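Home
Posts
Archive
About
Contact

Keeping a Household Inventory

Jan 18, 2021

In October the insurer that holds our homeowner's policy wrote to ask for an updated schedule of contents. The schedule on file was 17 years old. It listed a television that left the house long ago and omitted nearly everything in the kitchen, the study and the basement. I undertook to prepare a new one, and the following account is offered to readers who may receive a similar letter.

The policy distinguishes between items that must be listed one by one and items that may be grouped. In our case the dividing line is a replacement cost of $300. Anything above that amount is entered separately, with a date of purchase and a serial number where one exists. Anything below it may be placed under a general heading such as "linens" or "garden equipment." Readers should consult their own policy, as the amount differs from one insurer to another and is sometimes found only in the definitions at the back.

Method

I proceeded room by room and completed each room before starting the next. My first attempt was organized by type of object, and it failed within two evenings. Lamps are kept in every room of the house, and I could not remember which of them had already been entered. The second attempt used a separate sheet for each room, headed with the room name and the date on which the sheet was last checked.

Small tools caused the greatest difficulty. They migrate between the basement, the kitchen drawer and the car, and few of them carry a serial number. I have entered them as a group under the room where they are supposed to be stored – a matter on which the members of this household do not fully agree.
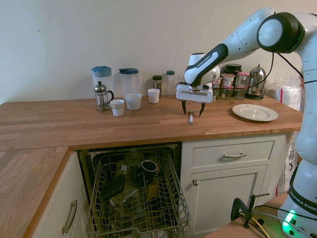 Receipts and Other Proof

A receipt is preferred, but it is not the only document an insurer may accept. Bank statements, warranty cards and dated correspondence with the seller were all considered acceptable in our case. Thilini Khondokar, who handled our file, advised me to write the purchase price on the warranty card itself if the receipt was printed on thermal paper, as such receipts fade. Several of ours were already blank.

For the dining table, which was inherited, no proof of purchase exists. A written appraisal was obtained from Cavness at a cost of $800 for the table and nine other pieces. I regard this as high. The appraisal did, however, correct two of my own estimates, one of them downward.

Storage of the Inventory

The completed inventory is held in two places. A printed copy is in the fire box, and a second copy is with my sister, who lives in another county. A copy kept only in the house may be lost along with everything it describes.

I intend to review the sheets each October and to record new purchases above the limit in the month they are made. The attic remains outstanding. It contains holiday decorations, a crib and a number of sealed cartons from my late uncle's office, and I have asked for an extension in order to complete it.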